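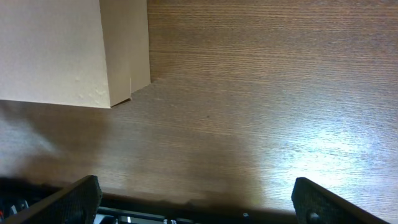 Home Opinion Letters Archive About

Last updated March 26, 2020

In defence of the small box

My sister-in-law moved to Waltport in August with one enormous crate and a clear conscience. She had put everything she owned into it, written HOUSE on the lid and gone to bed. It took three men to get it up the stairs, and the kettle was at the bottom.

I am a small box man. I like a plain cardboard box that sits on a table and can be packed standing up, with a cup of tea within reach. If it has a few dents from its last job, so much the better. A new box makes you feel you ought to be putting something important in it.

Erhan Ekinci, who lives below me and has moved eight times, thinks this is fussy. His view is that a box is a box, and that anyone who sorts things before packing them is only putting off the packing. He may be right about the second part. I once spent a whole evening deciding whether batteries belonged with tools or with stationery.

But look at what a small box will take if you let it. A gold tin, tilted a bit to fit. Something flat and black along one side, something reddish-brown half under it, and a roll of tape in front. They have no business together and they get on perfectly well. I would trust that box over a crate marked HOUSE any day. 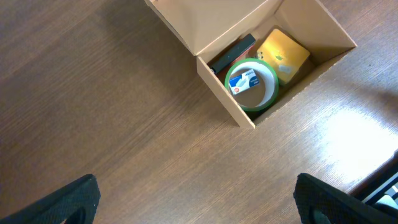
The matter of the tape

Vendula Slanina wrote to this page to say that tape should never go inside the box, as you will need it to close the lid. I have thought about this more than I would like. She is correct, and I shall go on doing it.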